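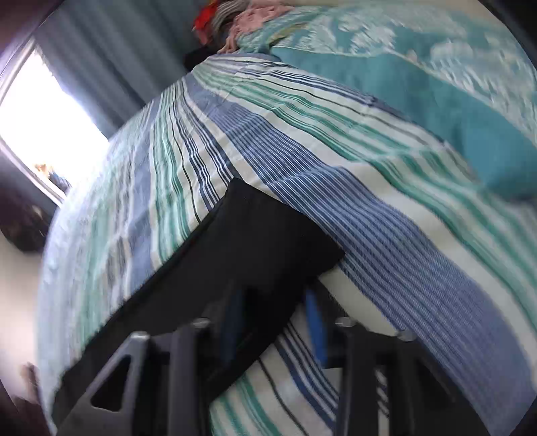
November 12, 2021

Fourth attempt at tempering the Grajales 70 percent by seeding. Melted to 50 C, held it there until no solid pieces remained, then added chopped seed in 3 portions. Brought it down to 32 C with constant stirring and poured one test strip onto parchment. The strip set with a fair snap and faint gray streaks at one end. My guess is uneven stirring near the bowl wall. The kitchen was cold this morning, which may have helped more than my technique.

Poured the remainder into the bar molds. Two released without tapping. The others needed a second spell in the refrigerator and came out with dull patches on the underside.

Taste: dried cherry first, then tobacco, then a dry finish that stays on the gums. Compared it with the Huto bar Leidy brought in May, kept sealed in the cupboard. Huto is sweeter and smoother but flat after the first few seconds. I prefer the Grajales, although the grind is slightly coarse. Leidy disagrees and has said so twice by text.

Read two more chapters of the Marlies Fuchs book on conching. She argues that long conching removes as much flavor as it improves. Her acid tables are useful. Her recipes are not — the ganache on the second page calls for a cream ratio that would split in any bowl I own.

The Sturero thermometer reads one degree low in ice water. I have written the correction on tape and stuck it to the handle. By that correction the pour was at 33 C, too warm for this chocolate, and may explain the streaks better than the stirring does.

Next batch: pour one degree lower, smaller seed, warm the molds briefly. Ask Innes for the marble slab back.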